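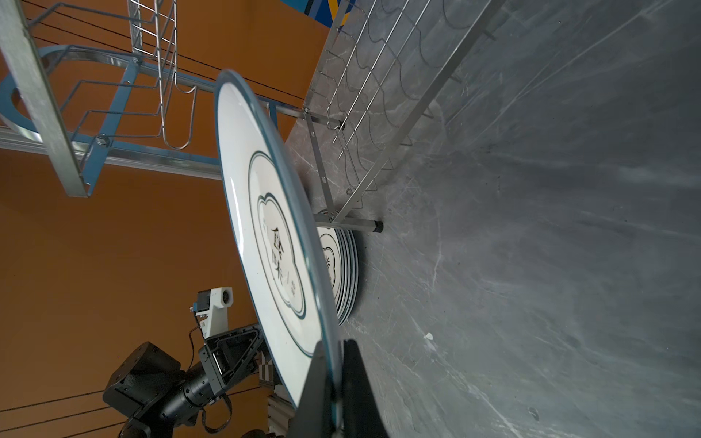

Section 4: Setting Up the Conduct Reporting Module

February 8, 2023
By the Cimau Documentation Office

4.1 Purpose of this section

The Conduct Reporting module of Cimau allows a club or league office to receive, record and refer complaints about behaviour in the workplace. It covers players, coaching staff, office employees, match-day staff and owners. This section is addressed to the club administrator and should be read together with the conduct rules of the league in which the club competes.

Installation of the main Cimau system must be complete before these steps are begun. Clubs in the Leone League should also have received their league reference from the Plultberg office in January. A club which has not received a reference may carry out steps 1 to 5 but cannot go further.

CAUTION: The module records complaints. It does not decide them. No setting described below replaces the duty of a club to refer serious matters to the league or, where a crime may have been committed, to the police.

4.2 Creating the reporting channel

1. Sign in with the administrator account and open Settings, then Conduct.

2. Select New channel. Enter the full name of the club as it appears on its league registration. Short names and nicknames are rejected.

3. Under Who may report, tick each group of people to whom the channel will be open. The default is employees only. Players on loan are treated as a separate group and must be ticked individually.

4. Under Anonymous reports, choose Allow or Refuse. Leone League clubs must choose Allow.

5. Select Save draft. The channel is not visible to anybody outside the administrator account at this stage.

6. Enter the league reference and select Confirm. A green line of text appears beneath the box when the reference has been accepted.

Note: If the reference is refused, check that the club name in step 2 has not been entered with a sponsor's name in front of it.

4.3 Appointing case handlers

Each channel requires at least two case handlers. At least one must be a person with no part in team selection, contracts or pay.

7. Open the Handlers tab and select Add.

8. Enter the work e-mail address of the handler. Personal addresses are not accepted.

9. Choose a level of access. A Reader may see reports and add notes. A Lead may also close a case, reopen it or send it to the league.

10. Under Conflicts, list any person about whom the handler must not receive reports. This includes relatives, business partners and direct managers.

CAUTION: An owner or chief executive must not be appointed as a Lead. Where the system finds an owner's address in the Handlers tab, the channel is suspended until the entry has been removed.

4.4 Arranging the case queue 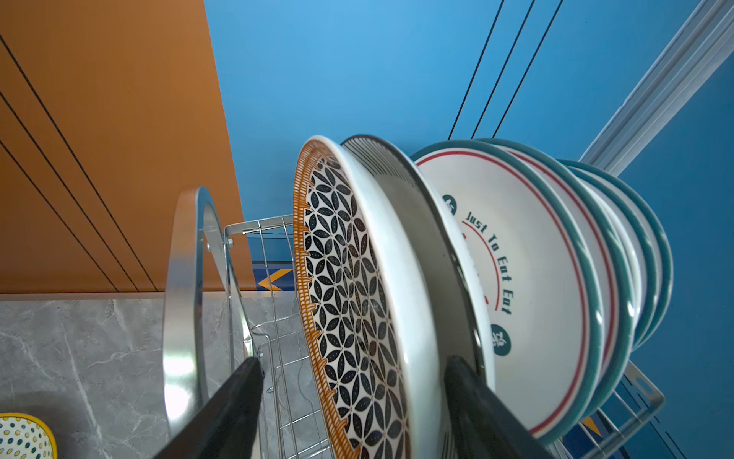 The case queue shows every open report in the order of receipt, and the administrator should decide before launch how reports are to be grouped. Two views are offered. In Stack view, related reports are laid one on top of another under a single heading, and only the newest can be opened directly. Side view resembles a dish rack in which the plates and bowls stand upright in the wire basket: each report keeps its own place, and one may be taken out without lifting the rest. The handler should bear in mind that reports in Side view may still stand close together, as a white plate does behind a patterned one, and that a report with a coloured marker can draw attention from an unmarked report behind it. Side view is recommended for clubs with more than one handler.

11. Open the Queue tab and select Stack or Side.

12. Set the reminder period. The default is 30 days. A period longer than 40 days cannot be saved.

13. Leave Merge similar reports switched off unless the league has given written permission. Merged reports cannot be separated afterwards, and the wording used by the second person to report is lost.

4.5 Keeping of records

Closed cases remain in the archive and can be opened by a Lead only. Notes may be added to a closed case but existing notes cannot be altered. Where an outside investigator is appointed, the administrator should create a guest account with Reader access and set an end date for it.

Exact words matter in complaints about offensive language. Handlers should enter such words as reported, in quotation marks, and should not shorten or soften them. The module hides them from the summary page.

14. Open Archive and choose the period for which closed cases are to be kept. The period set by the league applies if it is longer.

15. Select Run test. The system sends a practice report to every handler. Setup is complete when each handler has opened it.

Note: If the practice report does not arrive, check the handler's junk mail folder, then see fault code 3422 in the fault list. Do not create a second channel while a test is outstanding.

The channel may now be opened by selecting Publish. Staff notices bearing the reporting address can be printed from the same page.

Related items

Section 3: Registering Players and Staff
Section 5: Suspensions, Fines and Notices
Section 6: Guest Accounts for Outside Investigators
Fault list and error codes
Leone League clubs: finding your reference

Contact the Cimau help desk | Copyright Cliltanard | Back to top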